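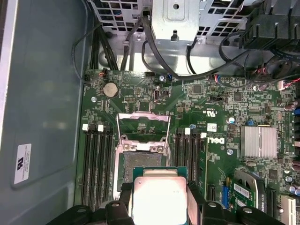
Section 3. Placing the processor with the arm

This section is for the teams of the Clalgate student robotics club which take part in the Cideck repair challenge. Please read it fully before you switch on the arm. It is expected that you have finished Section 2 and that the wrist camera gives a clear view on the laptop.

Before you start

Put the workstation chassis flat on the bench, with the side cover removed. The power cord of the workstation must be out of the wall. Touch the bare metal of the chassis with your hand before you touch any part inside.

CAUTION: Never put a finger or a tool on the contacts in the socket. They bend very easily and the club can not repair them.

Steps

1. Start the Liapis control program and open the job named "CPU place". The program connects to the arm on port 2077.

2. Set the speed limit to 19 percent. Do not go higher in this section, also if your team is short of time.

3. Release the lever of the socket by hand and raise the metal frame until it stands upright. The arm does not do this step.

4. Put the processor in the parts tray with the metal side up. Press "Pick". The gripper closes on two edges of the processor and lifts it.

5. Look at the camera view. The processor must be level between the fingers. If it is tilted, press "Return" and begin again from step 4.

6. Press "Approach". The arm moves over the socket and stops. Check that the fingers are free from the memory slots on both sides and from the raised frame.

7. Compare the notches of the processor with the socket. Turn the wrist with the arrow keys, one short press each time, until they agree.

8. Press "Lower". When the processor rests in the socket, press "Open", then "Retract".

9. Wait until the arm is in the home position. Close the frame and the lever by hand.

Note: The program waits 300 seconds for your next command. After this time the arm holds its position and you must log in again. The gripper stays closed.

Note: Cables can hang into the path of the wrist. Teams from Turdale tie them to the side of the chassis with soft tape, and we recommend the same.

CAUTION: If the force warning appears in step 8, do not press "Lower" a second time. Press "Retract" and inspect the socket with a lamp.

The heatsink and the fan are mounted in Section 4.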